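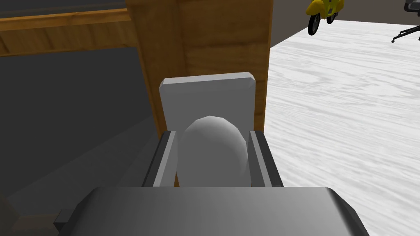
署名簿の登録は、紙を全部回収してからでないと始められませんか。

回収した冊子から順に登録できます。未回収の冊子が残っていても、集計画面には登録済みの分だけが出ます。ただし冊子番号の台帳(6.2)だけは先に作っておくこと。

第6章 署名簿の登録と集計(Trinavura版2 対応)
最終更新 5/14/19 Bjartur Østergaard(Sikoser事務局)

急いで書いてます。用語の揺れは後で直す。とりあえず動かせるところまで。

前提
住民投票の実施を求めるHjaltested町の署名運動用。第5章までの初期設定(管理者の登録、団体名、収集期間の入力)が済んでいるものとする。済んでない人は戻って先にそっちを。
町の必要数は1850筆。画面右上の「目標」に入れる数字はこれ。ぎりぎりを狙わない。理由は6.7で。

6.1 用意するもの

・Trinavuraを入れたパソコン。管理者用と入力者用
・Hetarのラベルプリンター。付属のケーブルで管理者用のほうにつなぐ
・ラベル用紙(幅の広いほう。細いのは番号が切れる)
・冊子の台帳。紙でもう一部
・鍵のかかる保管箱
・赤ペン以外の筆記具

注意:赤ペンは置かない。冊子に直接書き込む人が必ず出る。提出用の冊子には、登録作業の人間は一切書かない。印もつけない。メモは付箋、提出前に全部はがす。

入力者用のパソコンは個人の持ち込み不可。名前と住所と生年月日が入る作業です。事務局で貸すものだけを使ってください。

6.2 冊子台帳をつくる

1. 管理者でログイン。「台帳」→「新規」。
2. 冊子番号の付け方を選ぶ。「地区+連番」を推奨。「連番のみ」だと、あとで地区別の集計ができない。
3. 地区名を入れる。町の投票区の名前と同じ表記にする。勝手に略さない。「北」「きた」「北地区」が混ざると三つの地区になります。
4. 各冊子に受任者(署名を集める人)を割り当てる。一冊に一人。二人で一冊は不可。
5. 「保存」。ここで一度閉じて、開き直して、残っているか見る。版2は保存ボタンの反応が遅く、押したつもりで押せてないことがある。
6. 「ラベル印刷」。Hetarから番号ラベルが出る。冊子ではなく、冊子を入れる封筒に貼る。

注:以前の手引きでは「表紙に貼る」となっていた。あれは古い。封筒です。表紙に貼ってしまった分は無理にはがさず、事務局へ連絡を。

番号の途中変更はできません。できるように見えるボタンがあるけど、押すと受任者の割り当てが外れる。次の版で消してもらうよう頼んである。それまでは触らない。

ラベルが白紙で出る場合。用紙の裏表が逆。たいていこれ。
ラベルが途中で止まる場合。カバーがきちんと閉まってない。開けて、もう一度、カチッというまで。
それでもだめなら手書きでよい。番号が読めて台帳と合っていれば何の問題もない。

6.3 受任者への貸し出し

1. 冊子を渡すとき、「台帳」で該当の番号を開き、「貸出」を押す。
2. 受任者の名前を本人に見てもらう。漢字の間違いはここで直す。後だと面倒。
3. 返却予定日を入れる。空欄でも進めるが、空欄だと督促の一覧に出てこない。入れること。
4. 控えを印刷して渡す。

渡すときに口頭で言うこと。毎回言う。知っていそうな人にも言う。

・請求の趣旨を書いたページは外さない。外したらその冊子は全部無効になるおそれあり
・本人に書いてもらう。家族の分をまとめて書くのはだめ
・書く日付は、書いたその日
・代筆の決まりは別紙。迷ったら書いてもらう前に電話
・冊子を店先や受付に置きっぱなしにしない。回覧もだめ
・お礼の品を渡さない。飴ひとつでも

最後のは冗談で書いてるわけじゃない。反対側の人たちも見ています。賛成か反対かの議論を玄関先でやり込めるのもなし。今回お願いしているのは「住民投票で決めよう」への署名で、投票の中身への賛否はまた別の話。反対だけど投票はしたい、という人の署名も同じ一筆です。

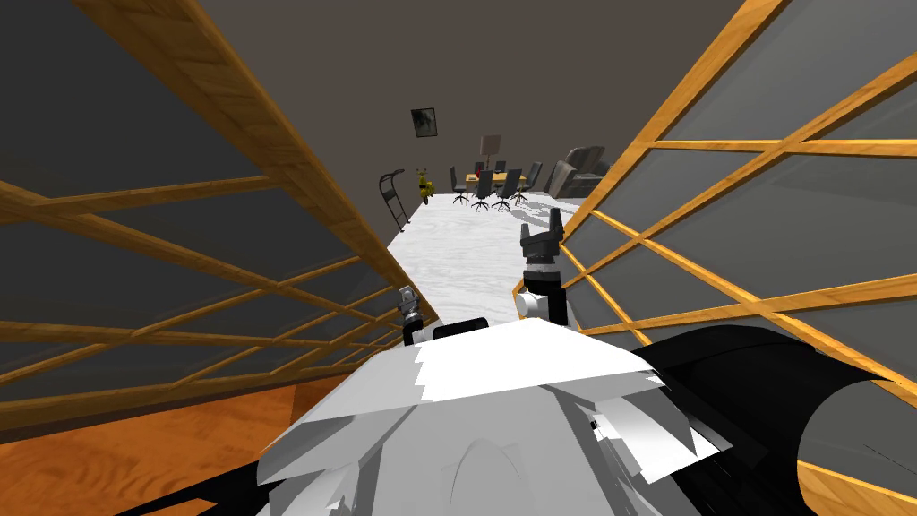

貸し出した冊子の返却が遅れている場合、督促は「一覧」→「未返却」から。メールの自動送信は切ってあります。電話で。自動メールだと文面がきつすぎて、善意でやってくれている人を怒らせる。文面の修正は頼んであるがまだ来てない。

電話の順番は返却予定日の古いほうから。留守電には用件を細かく残さない。「Sikoserです、お預けしている冊子の件で」まで。

受任者が途中で降りる場合もある。引っ越し、仕事、家の事情、気が変わった、なんでも。引き止めない。手順はこう。

1. 冊子を受け取る。署名がゼロでも受け取る。
2. 「台帳」→番号→「返却」。理由欄は空欄でよい。
3. 続きを別の人にやらせない。署名の入った冊子の使い回しは不可。新しい人には新しい冊子。
4. 降りた人の連絡先は消さずに「休止」にする。問い合わせが来たとき確認が必要になることがある。

6.4 返ってきた冊子を受け取る

1. 封筒の番号と台帳の番号を合わせる。
2. 封筒を開けて、ページ数を確認。抜けがあったら登録に進まない。別に置いて事務局へ。
3. 「返却」を押す。時刻が自動で入る。
4. 受け取った人の名前を選ぶ。選択肢に自分の名前がない人は、第4章の利用者登録ができていない。他人の名前で受け取らない。
5. 登録待ちの箱へ入れる。箱には鍵。

夜に返しに来る人がいる。郵便受けに入れて帰らないよう、貸し出しのときに言っておく。事務局に人がいる時間は控えの裏に印刷済み。時間外は電話してもらえれば誰か出ます。たぶん私が出る。

6.5 署名を登録する

いちばん時間がかかるところ。二人一組でやる。一人が読み、一人が打つ。読み役は冊子に触る、入力役は触らない。途中で役を替わるときは、行の切れ目でなくページの切れ目で。

1. 入力者でログイン。管理者のままやらない。誤って設定を変える事故が多い。
2. 「登録」→冊子番号を入れる。
3. 画面のページ番号と冊子のページ番号が同じか確認。
4. 一行ずつ、氏名、住所、生年月日、署名した日の順に打つ。
5. 読めない字は「?」を入れて「要確認」に印。推測で埋めない。知り合いの名前でも埋めない。
6. 一ページ終わったら「ページ確定」。
7. 読み役が画面を見て、行数が冊子と同じか確かめる。違ったら最初の行から見直し。

住所について。番地の「の」と「ー」はどちらでもよい。検索のときTrinavuraが同じものとして扱う。建物名は冊子に書いてあるとおりに。書いてなければ入れない。

生年月日について。元号でも西暦でも入る。和暦の「元年」は1と打つ。ここで止まる人が多いです。

画面が固まったとき。待つ。二度押ししない。二度押すと同じページが二回登録されて、あとで重複として全員分が出てくる。テスト用の町で817筆分を流したときにこれをやって、午後がつぶれた。

警告:ページ確定を押したあとは、入力者の画面では直せない。管理者に頼む。管理者は直した理由を必ず書くこと。「誤字」だけでいい。空欄はだめ。

登録が終わった冊子は封筒に戻し、登録済みの箱へ。登録待ちと登録済みの箱を隣同士に置かないでください。ふたの色も変える。

6.6 重複と要確認をつぶす

同じ人が二回署名することは普通にある。駅前で書いて、近所の人に頼まれてまた書いて。悪気はない。責めるような聞き方をしない。

1. 管理者で「点検」→「重複」。
2. 左右に二件並ぶ。氏名だけ同じ、は別人の可能性が高い。住所と生年月日まで見る。
3. 三つとも同じなら「重複」に印。早い日付のほうを残す。
4. 迷ったら「保留」。保留は二人で見てから決める。
5. 冊子のほうには何もしない。線も引かない。集計から外すだけ。

要確認は冊子の現物を見て判断する。写真を撮ってチャットで「これ読める?」はやめてください。個人情報です。本当にやめて。

町外の住所が出てきた場合。集計から外す。ただし消さない。署名の時点で町の名簿に載っていたかどうかを最後に決めるのは選挙管理委員会で、こっちでやってるのはあくまで見込みの計算。ここを勘違いして「有効署名数」と外に言ってしまう人がいる。言っていいのは「集まった数」まで。

同じ理由で、画面の「有効」という表示も次の版で「集計対象」に変わる予定。今は読み替えておいてください。

6.7 集計を見る

1. 「集計」→「全体」。合計、重複、保留、対象外が出る。
2. 「地区別」で投票区ごとの数。
3. 「推移」で日ごとの線。

目標に達すると右上が緑になります。緑になっても止めない。審査で落ちる分がかならず出る。日付の抜け、住所の間違い、名簿にない人、読めない字。必要数の一割増しでは心細い。二割は見ておきたい。

推移の線は署名した日ではなく登録した日で引かれる。だから入力作業をした翌日にがくんと上がり、休んだ日は平らになる。運動が失速したわけではない。毎回だれかが慌てて電話してくるので書いておく。

地区別の数字を地区同士で競わせる使い方はしない。貼り出さない。焦った受任者が無理な集め方をして、冊子ごとだめになるのがいちばん痛い。

報道からの問い合わせ。数字を答えるのは事務局だけ。集計画面をそのまま見せない。町議の方々から聞かれても同じ答えで。賛成派の議員にも反対派の議員にも、同じ時に同じ数字を出す。

6.8 控えをとる

毎日の作業の最後に。

1. 「管理」→「書き出し」。
2. 合い言葉を設定。第3章で決めたものを使う。付箋に書いて画面に貼らない。
3. 専用のメモリに保存。クラウドには置かない。
4. メモリを保管箱へ。パソコンとは別の部屋。
5. 紙の台帳に書き出した日と名前を書く。

書き出しの途中でふたを閉じるとファイルが壊れることがある。棒が右端まで行って「完了」が出るのを待つ。長いと感じても待つ。

戻し方(復元)は第9章。一人でやらないでくだい。必ず管理者が二人いるときに。

6.9 提出の準備

8月の収集期間が終わったらすぐ。提出の期限は短い。終わってからこの章を読んでいる場合は急いで。

1. 未返却がゼロになっているか確認。ゼロにならないときは、その冊子なしで進めるかを事務局で決める。
2. 台帳を地区順で印刷。
3. 冊子を地区順、番号順に並べる。
4. 付箋を全部はがす。二人で、一冊ずつ、全ページ。
5. 箱に詰める。箱の外に地区名と冊子番号の範囲を書く。
6. 最後の書き出しをして、Trinavuraを「読み取り専用」に切り替える。これ以降は登録できない。

注:切り替えは戻せるが、戻した記録が残る。あとで説明を求められても困らないよう、戻すときは理由を書く。

提出の当日、役場へは箱を運ぶ人と、台帳を持つ人を分ける。車は一台で。寄り道しない。受け取りの書面をもらうまでは箱のそばを離れないこと。受け取りの書面は撮影して、原本は保管箱へ。

審査の後に縦覧の期間があり、署名した人から「自分の名前が見られるのか」という問い合わせが来ます。ごまかさない。縦覧の決まりがあることをそのまま伝え、場所と期間は選挙管理委員会の告示を案内する。署名を頼む段階で聞かれたときも同じ。

6.10 よくある表示と対処

「冊子が見つかりません」
番号の打ち間違い。または台帳の保存ができていない。6.2の5へ。

「この利用者には権限がありません」
入力者のまま点検を開こうとしている。管理者に替わる。

「プリンターが応答しません」
Hetarの電源。ケーブル。それからパソコンを再起動。この順で。

「ページが既に確定されています」
二度押しか、別の組が同じ冊子を打っている。手を止めて、となりの組に声をかける。

「収集期間外の日付です」
署名した日が期間の前か後になっている。冊子の日付がほんとうにそうなら、そのまま登録して「要確認」。打ち間違いなら直す。冊子の日付をこちらで直すのは絶対にだめ。

「不明なエラー(6)」
原因不明。開発側に問い合わせ中。いったん閉じて開き直すとほぼ直る。直らないときは画面を写真に撮って(署名が映らないように)、事務局の連絡帳に時刻と冊子番号を書いておいてください。

次は第7章、個人情報の廃棄。提出が終わっても読んで下さい。むしろ終わった人が読む章です。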